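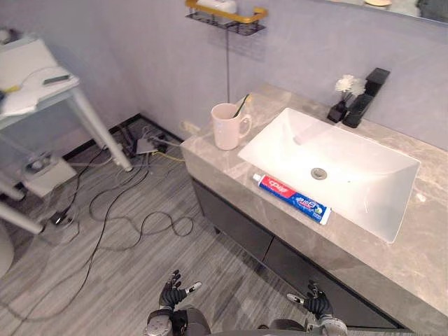 Figure 3. Washbasin counter in one of the bathrooms, with toothpaste on the near rim and a mug holding a toothbrush in the back corner.

4.2 Where small items come to rest

The kitchen results in the previous section concern surfaces on which people work for long stretches. The washbasin counter is used differently. Visits are short, the same few items are handled each time, and most of them are put down with one hand while the other is busy. We therefore coded the counter separately from the rest of the bathroom, using the zones set out in Section 3: near rim, back edge, back corners, and wall storage.

Figure 3 shows the arrangement that we came to call split storage. The toothbrush has a container, in this case a pink mug at the back left, and the toothpaste does not share it. The tube lies flat along the near rim of the basin, with its cap towards the mug. Under our coding rules the toothbrush is recorded as "housed" and the tube as "resting". The vase of white artificial flowers beside the tap is recorded as "display" and left out of the analysis of handled items, as is anything kept on a wall shelf above head height.

Across the 63 households in the sample we logged 2781 placements on washbasin counters. Split storage was the commonest arrangement for toothbrush and toothpaste. Joint storage, with both in one cup or holder, came second, and in 12 households the toothpaste was kept in a drawer or cabinet and never logged on the counter at all. The coders (Feven Ambaye and Karthikeyan Rai) agreed on nearly all placements at the first pass. Most of the remaining differences concerned tubes lying across the boundary between the near rim and a side zone, and these were settled by the position of the cap.

Participants gave plain reasons for leaving the tube out. Some said that it would not stand up in a mug once it was half empty, others that it tipped the mug over. Several had not thought about it before the interview. One participant in Burkena had bought a holder with a separate slot for toothpaste and used the slot for a comb — the tube stayed by the basin.

The depth of the counter matters here. Where there was a ledge in front of the basin wide enough to take a tube lengthways, as in Figure 3, the tube was usually found on it. Where the basin ran close to the front edge, tubes moved to the side or to the back, next to the tap. Drawers directly under the counter made little difference to this pattern, even when participants described them as half empty. They were used for spare items and for things needed less than once a day.

We also compared counters before and after the household's usual cleaning. Mugs and vases were lifted, wiped under and put back in almost the same spot. Tubes were less settled. They were often moved to the back edge during wiping and left there, and by the next day's record most had returned to the near rim. Pisharody's coding notes call this "drift", and we keep the word in Section 5, where the same measure is applied to soap, razors and hair ties.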